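Why can't you see through milk?

Water lets light go strait through. Milk doesn't. It's full of teeny blobs of fat and protein, way too small to see. Light hits a blob, bounces. Hits another one, bounces again. So your eyes get a jumble. Looks white!

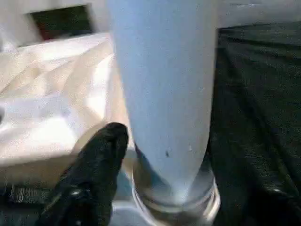

A tall glass with a pale, cloudy fill. Look at the clear glass at the bottom!

Sometimes cloudy drinks look a bit blue. Blue light bounces off tiny blobs more than red does. Skim milk is good for this, less fat.

Try it: 2 drops of milk in a glass of water. Stir. Shine a flashlight thru the side. Any blue? Add more drops an look again.

By Soudabeh Tehrani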